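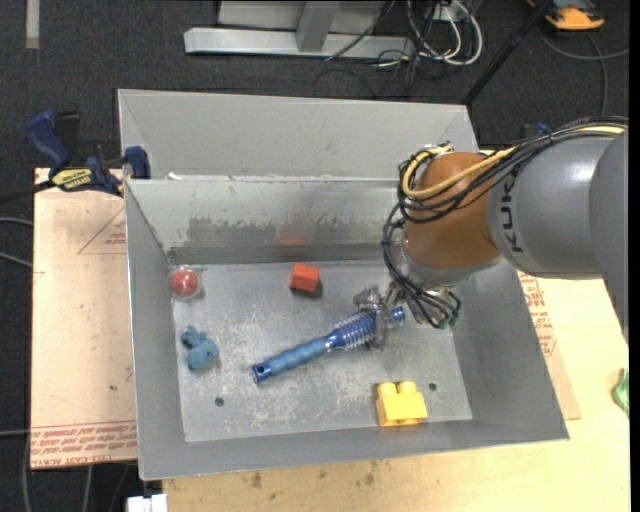

Zsófia Erdős, picture editor of the Small Things pages, Prurside

Small Things: Blue, Red, Yellow

A blue round hairbrush, a red-orange block and a few other small things, in a big grey metal bin.

Welcome to the June page of Small Things. For those who come for the first time: we collect pictures of ordinary objects which do not belong together, and we write a little about them. The gallery has now 392 pictures, and most of them show things that cost very little money. Teguh Ngui started it when he lived in Dandstead, and I joined him two years later, after I had sent him so many pictures of my kitchen drawer that he asked me to stop sending and start editing.

This month I chose colour as the subject. I like how strong colours look against grey metal. If you put the same objects on a flowered tablecloth, your eye does not know where to go. On metal each one stands alone, and sometimes the metal gives a little of the colour back. Look at the wall behind the red-orange block and you will find a faint reflection of it. I needed some time before I saw it, and now I look at it first.

On the hairbrush

I must say something about round brushes, as I have used one since I was fourteen. The blue one has pale bristles, a ribbed grip and a hole at the end of the handle for hanging. I think the hanging hole is the most forgotten part of any brush. In my mother's bathroom there were hooks for the brushes, the comb and the small mirror, and each thing had its place. In my own bathroom there is one hook, and my husband's towel is on it.

For a brush with a round head, I clean it this way: first I pull out the hair with the tail of a comb, from the handle side towards the tip. Then a bowl of lukewarm water with a drop of shampoo, and an old toothbrush between the rows. I leave it to dry with the bristles down on a cloth, overnight. Teguh says that he has never cleaned a brush in his life, but he has also very little hair.

On toys that are kept in the wrong place

There are toys in the bin too. One is an animal in teal-blue, and one is a yellow building block. There is also a clear round container with a red ball inside, and about this one I have changed my mind several times. I first wanted to call the page "Red Ball", and I still think it would be a good title.

When my children were small, I found building blocks in the bread bin, in winter boots and one time inside a teapot. Visitors to our meeting in the Sitompul Rooms have told me similar stories, and I would like to collect them. A reader from Dandstead wrote that her son's block went through the washing machine so many times that the corners became soft. She keeps it in her sewing box and uses it for holding down the paper pattern.

A word on colour names

We had a small discussion in the office about "teal". In my language I would call it simply a kind of blue. Teguh would call it green, and he is quite firm about this. In the index it will be found under teal-blue, together with the enamel jug and the two bicycle bells from spring. Red-orange has its own heading now, as there were too many things under "orange" that were clearly red.

How to send your pictures

Please send one picture at a time, with one or two lines of text. Do not write more than 100 words, please. I know it is difficult, and I also do not always manage it. Tell us what the objects are and, if you wish, where you keep them at home. A first name is enough for the page.

We print a selection every summer as postcards. They cost 70 pence each, and you can buy them at the Gutix stationery counter in Prurside or at the door of our evening meetings, which begin at half past six. Last year's cards with the spoons are almost finished. If you would like some, write to Teguh, not to me, he has the box.

The subject for July is handles. Cups, bags, drawers, pans and brushes are all welcome, also broken ones.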